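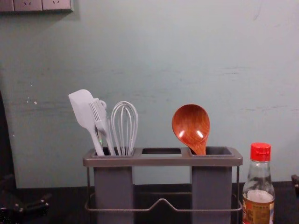

Community Funding / Open Data / Small Grants

# Nogueira Small Grants Register – Data Card

Print this page | E-mail this page

## Summary

The Nogueira Small Grants Register lists awards made by the Nogueira Community Fund to local charitable groups, schools and neighborhood associations. The current release contains 259 award records made to 118 recipient organizations. It is published so that applicants, donors and other funders can see where money has gone and for what purpose.

The register is a record of awards. Applications that were declined or withdrawn are not included, and the data should not be used to calculate success rates.

## Maintainers

- Data steward: Daiane Furtado
- Grants program manager: Kiros Nigatu
- Technical contact: Leonardo Guerra

Questions about an individual award should be sent to the grants office. Questions about file structure, encoding or missing values should be sent to the technical contact.

## Files

`awards.csv` – one row per award.

`recipients.csv` – one row per organization, joined to the awards file on `recipient_id`.

`programs.csv` – one row per grant program. There are 4 programs: General Purpose, Youth, Kitchens and Shared Meals, and Building Repair.

`CHANGES.md` – corrections made after publication, newest first.

All files are encoded in UTF-8 and use a comma as the separator. Text fields that contain a comma are enclosed in double quotation marks.

## Fields in awards.csv

`award_id` – Unique identifier. Identifiers are never reused, even when an award is canceled.

`recipient_id` – Identifier of the organization that signed the grant agreement. Where a fiscal sponsor signed on behalf of another group, the sponsor is listed here.

`sponsored_group` – Name of the group that carried out the work, if different from the signatory. Blank in most rows.

`program_code` – Two-letter code. See `programs.csv`.

`cycle` – Spring or fall, followed by the year of the cycle.

`amount_awarded` – Whole dollars, as stated in the signed agreement.

`amount_paid` – Whole dollars, as of the date the release was prepared. This may be lower than the amount awarded when a second installment is still due or when unspent funds were returned.

`purpose` – A short statement written by the grants office and based on the application. It is edited for length and for the removal of personal details.

`status` – One of: active, closed, canceled.

## How the data were collected

Awards are entered by the grants office when an agreement is signed. Until the spring cycle of last year, entries were kept in Clonero, the fund's former grants management system. Current entries are kept in Memeo. Records were moved between the two systems by Leonardo Guerra and checked against the paper agreements by Aparecida Medeiros.

During that check, 21 records were found to have a purpose statement that had been shortened by the older system. The full wording was restored from the agreements wherever it could be read. In the remaining cases the shortened statement has been kept and ends with the marker `[short]`.

## Known limitations

Addresses refer to the registered office of the organization. They do not show where the funded work took place, and maps drawn from this field will place too many awards in the downtown area.

The Building Repair program opened later than the other programs. Comparisons across programs should be limited to cycles in which all of them were accepting applications.

Organizations that have changed their names appear under the current name only. Former names are held by the grants office and may be requested.

Awards made jointly with the Trurker Family Trust show only the portion paid by this fund. The trust's share is not recorded – users who need a project total should contact the recipient.

## Privacy

The register does not contain the names of individual applicants, telephone numbers or bank details. Awards to organizations that serve people at risk of harm are listed without a street address. Binta Babalola reviews each release for personal information before it is published. Anyone who believes that a record identifies a private person may ask for it to be withheld while the matter is reviewed.

## Updates and corrections

The register is updated twice a year, after each cycle closes. The spring update is normally published in March. Corrections may be submitted at any time and should quote the `award_id`, the field concerned and the proposed wording or figure. A correction to an amount must be accompanied by a copy of the relevant page of the agreement.

Requests received before noon on Friday are reviewed in the following week. Accepted corrections are applied to the files directly and noted in `CHANGES.md`.

## Terms of use

The data may be copied, shared and adapted, including for commercial purposes, provided that the source is credited. The suggested credit line is:

> Nogueira Community Fund, Small Grants Register.

Users should state which cycle their copy covers. Publication of an award in this register does not mean that the fund endorses other activities of the recipient, and recipients should not be contacted for fundraising on the basis of this list.

Contact the grants office | Accessibility | © Nogueira Community Fund. All rights reserved except as stated under Terms of use. | Back to top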